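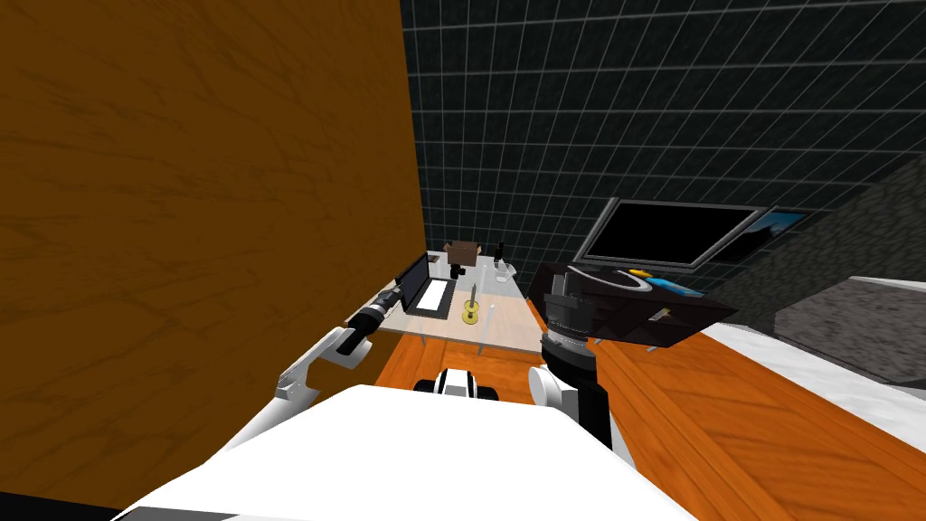 Oltville Reading Circle – Old Books Group

I finally finished the Landeg hymnal, and I have so much to tell you! If you missed the last mailing, this is the reprint of the old Landeg parish hymn book, put back together by Nosipho Oosthuizen from the 2 copies she could track down. It came out on February 1, 2023, and the first printing was only 700 copies, so I ordered mine the same morning (and then forgot I had, and nearly ordered another).

The hymns are printed with the old spelling on the left page and the modern spelling on the right. I thought I would stick to the right side, but by the second evening I was reading the left one out loud in the kitchen – it's slow going at first, and then your ear takes over.
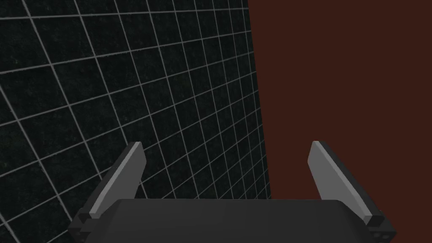
And the notes at the back are worth the price all by themselves. There are 41 pages of them, mostly on where the tunes came from and which verses got dropped when the book was revised for the church at Siltley. Hymn 13 lost more than half its verses! I'd sung the short one since I was a kid and never knew there was a middle to it.

My one gripe is the type in the index, which is tiny. Bring your reading glasses.
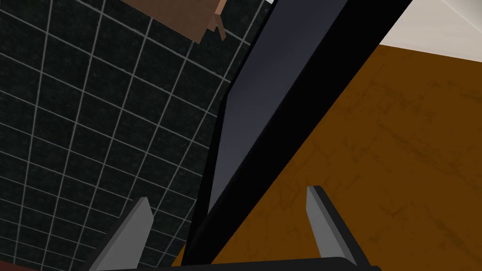 Old Books Group, winter session

We'll be taking the first part of the hymnal together next time, up to the end of the morning hymns. Please read the preface too, even if you're a preface skipper like me.

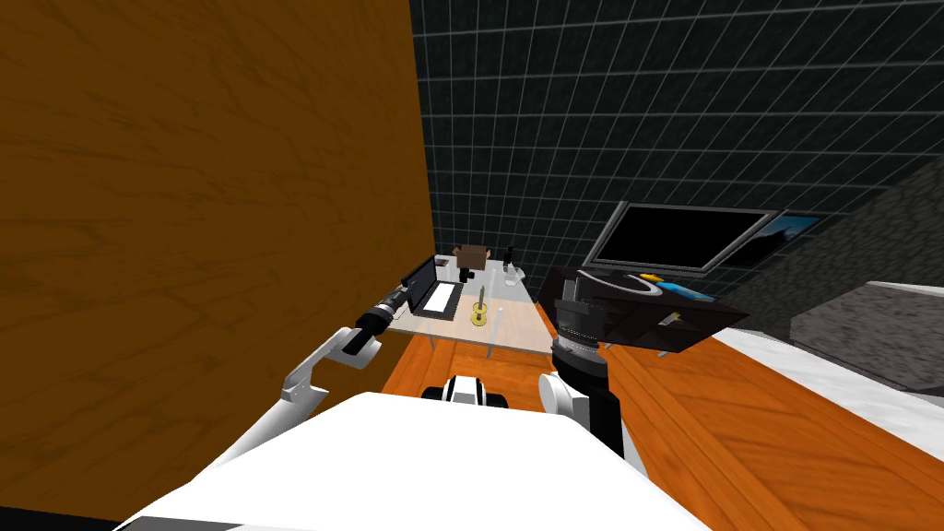 Liesbeth Lambrechts writes that she'd like us to sing a few of them and not just talk about them, and she wants to start with the long version of 13. I'm all for it. If you play anything at all, let me know before the end of the month, and Remzi Değirmenci has a spare copy to lend if you still need one.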